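Plokura House, rooms and common areas
Fire and general safety walk-round, Sep 25, 2002
Inspector: Dalibor Hájek. Comments by S. Spahić where initialed.

1. Smoke alarms, all floors. PASS
Tested by button. The button tells you the battery works and the horn works. It does not tell you the thing smells smoke. Three of them are yellow enough that I would like to see a date of manufacture.

2. Extinguishers. PASS, with doubt
Tags are current. The tag on the second floor landing is signed in the same pen as the one in the kitchen, and the kitchen gauge sits at the bottom of the green. Siltix say this is normal. SS: They said that last November too.

3. Stair lighting. FAIL
Timer is set to 20 seconds. Try getting to the third floor in that.

4. Exit door, rear. FAIL
Opens, if you lean on it. "Sticks in damp weather" has been on this form since before my time.

5. Hot water at tap. See comment
Log sheet gives the same reading every week, to the degree. Either the boiler is a marvel or the sheet was filled in at one sitting.

6. Bedrooms: window opens, shelves fixed, bedding clear of heater. PASS, room 15 to be rechecked
Shelf brackets are the Daza type, which the catalog calls heavy duty. I pulled on one and it moved. SS: Moved how much? DH: Enough.

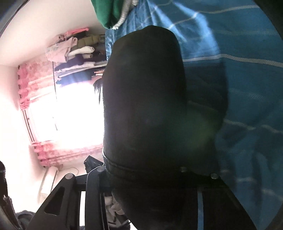 Item 6. Window and shelves on one side, blue bedsheet on the other.

7. Electrical cords. FAIL
Two extension cords run under carpet. Eltura quoted for new outlets. Quote not seen by me.

Recheck items 3, 4 and 7 before anybody signs.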